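Wood table care, the quick version

Got asked about this again so putting it all in one place. Works on most finished tables. Oiled ones are a different story, see further down.

Daily wipe

Damp cloth, not wet. Go with the grain. Drop of dish soap if its greasy, then a second cloth with plain water, then dry it. Skip the spray polish, it builds up and goes smeary.

Water rings

White ring = moisture in the finish. Hair dryer on low, keep it moving, 3 minutes max. Still there? Dab of plain mayo, leave it 8 hours, wipe off. Dark ring = it got into the wood, thats a sanding job.

Checking the finish

Get your eye down low, near table height, and look across toward a window or lamp. Shine shows up as a pale patch. Move your head and the patch moves too, so you can check the whole top for dull spots and smears.
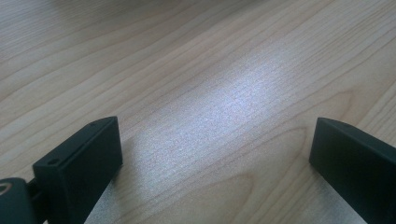
Sticky spots

Usually old polish. White vinegar and warm water, half and half, small area first. Rinse, dry. Tape gunk comes off with a little cooking oil and a plastic card.

Oiled tables

No vinegar, no soap if you can help it. I use the Honkanen oil, thin coat every October, wipe off the extra after 20 min. Lay the rags out flat outside to dry, dont ball them up, they can catch fire.

Crayon

Baking soda on a damp cloth. Go easy, it scratches.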